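Proyecto de taller: un tablero blanco con piezas para colocar
Memoria final del grupo
Integrantes: Chie Tamura, Junpei Miyazaki y Urszula Kalinowski
Tutor: Shinji Imai

1. De dónde salió la idea

Todo empezó en enero, una tarde en que Urszula trajo al taller un juego de encajar de cuando era pequeña y nos pasamos media clase jugando con él (sí, media clase, y Shinji nos dejó). Nos gustó tanto que decidimos hacer el nuestro: un tablero liso, claro, con piezas sencillas que se pudieran quitar y volver a poner. La biblioteca Lorness nos prestó un par de libros sobre juegos antiguos, de los que copiamos muchos dibujos y, al final, muy pocas ideas.

2. El tablero

El primer boceto era redondo y quedaba precioso en el papel, pero Junpei insistió en el rectángulo porque se aprovecha mejor el espacio, y tenía toda la razón. Lo quisimos blanco para que las piezas grises resaltaran, y lo probamos siempre sobre una mesa oscura, así el borde se distingue enseguida. 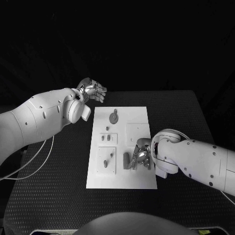 El presupuesto era de 900 coronas y gastamos 245, casi todo en material para piezas que luego repetimos. La primera tanda nos salió con los cantos ásperos y Chie la lijó entera en su casa, cosa que le agradecemos muchísimo. También cambiamos varias veces la separación entre unas piezas y otras, hasta que dejaron de estorbarse.

3. Las piezas

Discutimos bastante si convenía que todas fueran iguales. Al final mezclamos formas, que es más entretenido y obliga a mirar bien antes de agarrar nada. El disco es el favorito de todos, por el pomo que lleva encima, aunque Urszula sigue defendiendo las clavijas pequeñas (¡y no hay quien la convenza!).

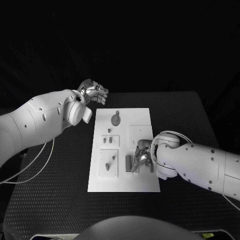 Figura 1. El disco gris oscuro con su pomo, cerca del borde más alejado del tablero, y una clavija oscura junto a él.

Las piezas chicas fueron las que más guerra dieron. Con los dedos muy juntos se tapa lo que se está haciendo, y hay que acercarse desde un lado para ver dónde apoya la pieza. Anotamos cada cambio en el cuaderno del grupo, que llegó a tener 14 páginas contando los garabatos de Junpei.
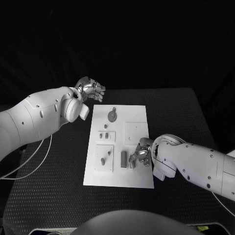 Figura 2. Bloque gris pequeño bajo los dedos de la mano derecha, con el cilindro gris al lado.

4. Lo que cambiaríamos

Nos habría gustado añadir color, por lo menos en los bloques, y hacer una caja para guardarlo todo, porque ahora las piezas viven en una bolsa de tela. Aoi Nomura, de otro grupo, nos propuso además grabar el contorno de cada pieza en el tablero, y lo tenemos apuntado para el curso que viene. El cuaderno y las 5 plantillas de corte se quedan en el armario del taller, en la balda de arriba, por si alguien quiere continuar.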